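Lytvynenko Family History Project
Second progress report to the Jokthorpe Heritage Fund

Hi Hui-mei,

You asked for something you could read over a cup of tea, so I've kept the spreadsheet for the attachment and will just tell you where we've got to since April.

The big news is that the parish books from Tutstead are done! All 1,587 entries are transcribed and checked, including the water-stained volume I moaned about last time. Jozef Jacobs did most of the second reading and caught a mistake of mine that would have married Petro Lytvynenko to his own aunt. He's been very gracious about it (mostly). 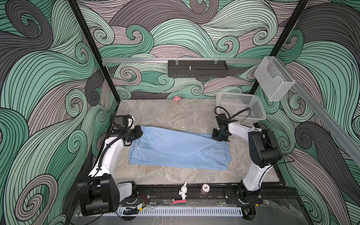

With the books finished we could finally sort out the two Petros. The older one came out as a farm labourer and never owned a thing that we can find. The younger one, his nephew, is the Petro who took up the block on the creek and later ran the flour store, and he's the one the family stories are all about. For years everyone has been rolling them into one very busy man. So-ying Yu has redrawn the chart with the two lines apart, and a lot of dates that never made sense now sit where they should.

We've also recorded 9 interviews out of the 12 we promised. Man-sik Seol did the last of them with the cousins on the Sirasen side, who had a biscuit tin of letters nobody in our branch had heard of. They're in Ukrainian, the handwriting is dreadful and I'm completely in love with them. One is a long grumble from Petro's sister Hanna about the price of a sewing machine, and it tells us more about her household than any certificate has.

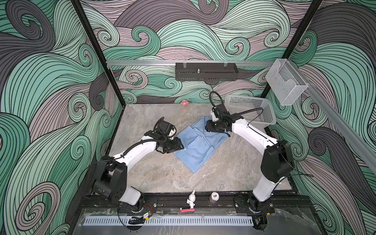

Now for the part where I'm behind. The passenger lists have been slow going. The surname turns up under every spelling you can imagine, and I'm still not certain which ship Hanna came on. I have two likely crossings and a favourite, but I won't put it on the chart until the ages match.

On money, we've spent what we said we would on scanning and travel. I'd like to ask if $400 left over from the printing line can go to translating the letters. Seul-gi Cho has a translator in mind who knows the older spellings and can start as soon as you give the nod.

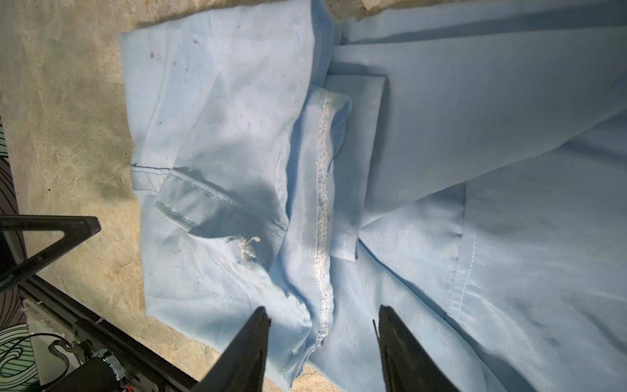 Still to come are the last three interviews, the passenger lists, and a draft of the booklet, which at the moment is a very good first chapter and a pile of headings. I'd also like to get back out to the cemetery to photograph the stones along the north fence, a job I had to skip on the last trip when the road was closed.

Could you let me know about the translation money when you get a chance? The revised chart is attached with the figures, and the two Petros are in different colours.

Cheers, and thanks again for your patience with the ships.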